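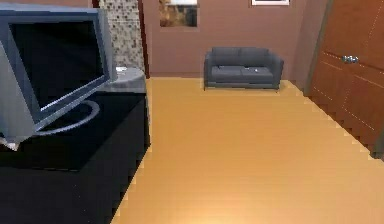
Stuvville Tenants Forum
Topic: Disposal of televisions and monitors from shared lounges

Bonsu_Office
Residents are reminded that televisions may no longer be placed in the general waste enclosure. From May, the city collector will refuse any load containing a screen. Each building may book 2 free pickups per year through the management desk.

northstair185
Does the limit apply to each building or to each stairwell? Our building has three stairwells and shares one booking account. Two pickups would not be sufficient.

Bonsu_Office
The limit applies to each building. Additional pickups are charged to the service account.

wulteck_row
I must object to that charge. The lease states that the removal of bulky items is included in the monthly fee. Please refer to section 11.

stakar_east
Section 11 covers furniture. Electronics were moved to a separate schedule when the lease was revised. I do not agree that the office is in breach.

wulteck_row
The revised schedule was not delivered to Wulteck Row. Tenants there signed the earlier version, and it remains in force until renewal.

Bonsu_Office
The office will review the Wulteck Row leases. Until then, no additional charge will be applied to that building.

northstair185
Kindly confirm whether remote controls and power cords should be left with the set.

Bonsu_Office
Cords should be taped to the back of the set. Batteries must be removed from remote controls and placed in the box beside the mail room.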